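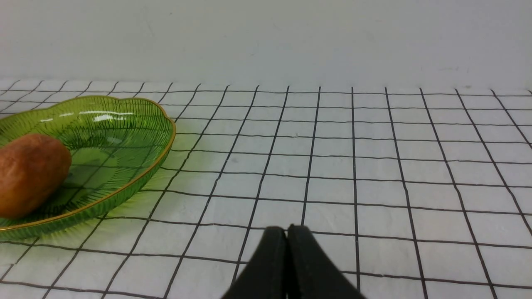
Does the Gratmont kit need the wrist camera recalibrated every time you take the fingers off? Mine was spot on Sunday, swapped the pads, and now it closes a finger width to the side of whatever I ask for.

Got that one through the comment form and it's the third like it, so bumping the camera section up to the top of this page. Short answer, yes. Every time. Even if you put the same fingers back on.

Setting up the Gratmont wrist camera and gripper kit

What you need
The kit (gripper, two fingers, camera, bracket, short cable, long cable)
An arm with the Vernov flange, or the adapter plate, sold separately, annoying
2.5 mm hex key. The one in the box is soft, use your own
Grid cloth or grid paper for the table, black lines on white
A few things to pick up. More on that below
An hour. Two if you've never done it

Price when I ordered was $500 for the kit plus shipping. Adapter plate was extra. Check before you buy, they move it around.

Step 1. Bolt it on
Arm powered off. Line up the pin, four screws, finger tight first, then go corner to corner. Don't crank them. Camera bracket goes on last, lens toward the fingers. Run the short cable down the inside of the wrist, leave slack, then turn the wrist by hand through its whole range and watch the cable. If it pulls anywhere, more slack.

Long cable is for the desk side. People mix these up. The long one on the wrist will snag.

Step 2. Power and first close
Power up, open the Esness app (the plain one, not the beta), pick the gripper from the list. If it isn't in the list unplug the USB and plug it back in. Fixes it most days.

Hit Close. Fingers should meet in one straight seam all the way down. If you see a V of daylight at the tips, one finger is seated crooked. Back the screw out half a turn, squeeze, retighten.

Hit Zero while they're closed. Don't skip it. Width readings are junk until you do.

Step 3. Lay the grid
Tape the cloth down at the corners and pull it snug. Small wrinkles are fine, mine always has a few and it calibrates anyway. A fold is not fine. Back edge parallel to the wall if you've got a wall there, makes the live view easier to read.

Lines will look like they lean in toward the top of the view, and they bow a bit. Normal. Near squares big, far squares small. The software is expecting that.

Smudges don't matter much. Shadows do. Kill the desk lamp, use the ceiling light.

Step 4. Calibrate
Table bare. Nothing on the grid. Then:
Tools > Camera > New calibration
Type in the square size, measure it yourself, don't trust the packet
Press Start and hands off, it visits 106 poses
Wait for the beep, then Save

It'll give you an error score at the end. I don't have a magic number. If the second run comes out close to the first, keep it. If it's way off, something is loose, go back to step 1.

And save to a new name! I overwrote a good one in April and lost an evening.

Step 5. Try some picks
Fingers closed, bring the wrist down next to the object first, not over it. Look at the live view, check you know which way is left. Then lift, open, move across, come down slow.

Good first object is a potato or something potato shaped. Rough skin, hard to hurt, rolls just enough to tell you when the grip is off center. Set force to 176 on the slider and work down from there.

Once it does that on bare grid, put the potato in a dish. Plain white bowl first. Then something nasty like green glass with ribs. Clear or tinted glass is where the kit's auto-pick struggles, the grid shows through the bottom and I've had it read the floor of the dish as table. Set the approach height by hand for glass. Also watch the rim, come in from above and keep the fingers near vertical or you'll clip it.

Colored glass throws a tint on the cloth too. Auto-pick put its box around the tint once. Manual box fixes it.

Pads
The Öztürkmen pads fit and they grip better then the stock ones. Stock pads went shiny on me after 2,000 cycles. Swap both at once. Then zero, then recalibrate, see the comment at the top.

Worth it?
For bench work, yes. Camera is decent, bracket is solid, fingers are nice and slim at the tips. App is so-so and the auto-pick is oversold on the product page. If all you want is boxes on a flat table get the version without the camera and save the money.

Still to add: wiring for the older Vernov flange, and what the blinking amber light means. Two blinks is low voltage. Three I dont know yet.

Updated Tuesday, February 3, 2026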